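Camera and Gripper Trials: Gallery

Bokport Centre for Assistive Handling
Published November 5, 2024

The Centre has completed the first stage of its comparison of head-level cameras and two-fingered grippers for household storage tasks. The work forms part of the Vomer project, which studies how a robotic arm may be taught to place and retrieve ordinary items in kitchens, utility rooms and hallways. This page brings together notes from the trials, arranged by station, with a photograph from the overhead cabinet station. It is intended for partner institutions and for members of the public who have followed the project since its opening.

Two camera mountings were compared. The first, known within the project as Costello, sits level with the brow and looks slightly downward. The second, Skurkent, has a wider view and can be tilted by hand before each session. Both were used with the same recording software, and both were judged by the same reviewers, under the direction of Rostyslav Maksymiv. The gripper trials were led by Simão Brandão.

In total, 3,003 short recordings were accepted for review. Each was checked for three things: whether the hands remained in view, whether the item could be identified, and whether the point of contact between hand and item was clear enough to be of use in planning a grip.

Station 1: Open shelving

Open shelving was the simplest of the stations and was used to settle the working method. Items were placed at chest height, so that neither camera needed adjustment. Reviewers found little to separate the two mountings here, although Skurkent recorded more of the surrounding room than was needed. The extra background made the files larger and slowed the review.

Station 2: Overhead cabinet

Overhead cabinets were included at the request of partner institutions, who reported that high storage is among the most common difficulties for the people they support. The station also places the greatest demands on a head-level camera. The wearer must look up, the forearms enter the view from below, and the light inside the cabinet is weaker than the light in the room. A door standing open beside the work further limits the directions from which an arm can approach.

Two-handed placements were recorded as a reference for the gripper trials. Clear containers were chosen on purpose, as transparent plastic remains difficult for depth cameras to measure. The label is often the only part of such an item that gives a dependable reading – a point to which the review returned several times.
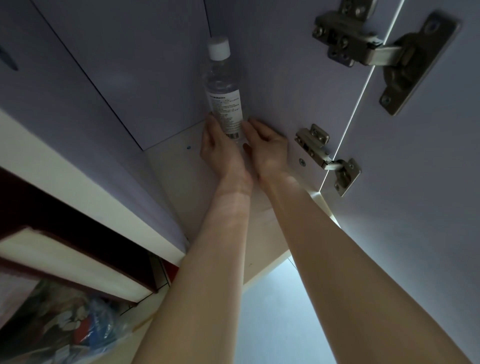 A clear plastic bottle steadied with both hands near the back corner of the cabinet. The left hand curls around the side and front by the label, while the right hand rests open against the opposite side at much the same height.

Station 3: Drawers

Drawers of 300 mm depth were used throughout. The task was to open the drawer, place one item inside and close it again. Costello performed well, as its downward angle suited the height of the drawers, and reviewers were able to follow the fingertips until the item was released. The parallel gripper completed this task with the fewest corrections of any station, provided that the drawer had been opened fully before the item was presented.

Station 4: Worktop to basket

Items were moved from a worktop into a wire basket. This station was added after early sessions showed that the rubber pads on the first pair of gripper fingers caught on thin wire. A second pair, with rounded tips and a maximum opening of 80 mm, was fitted for the remaining sessions and has been kept for the next stage. The change also improved the release of soft packets, which had tended to cling to the earlier pads.

Findings to date

Of the placements attempted by the parallel gripper at all four stations, 82 per cent were completed without help from the operator. Most of the remainder took place at the overhead cabinet, where the gripper body came too close to the door or its hinges. The Centre does not regard this as a fault of the gripper alone. The approach path was planned from the camera view, and a narrow view gives the planner little warning of what stands to either side.

For this reason, Skurkent has been selected for further overhead work, and Costello will continue in use for drawers and worktops. The Centre had hoped to recommend a single mounting for all stations, but the results do not support this at present.

Next stage

The second stage will repeat the overhead cabinet trials with a slimmer wrist and a small lamp fixed beside the camera. Cabinets with doors hinged on either side will be used, and the range of clear containers will be extended to include jars and spray bottles. Institutions wishing to lend cabinets or to attend a session are invited to write to the Vomer project office at Bokport. Further photographs will be added to this gallery as each station is completed.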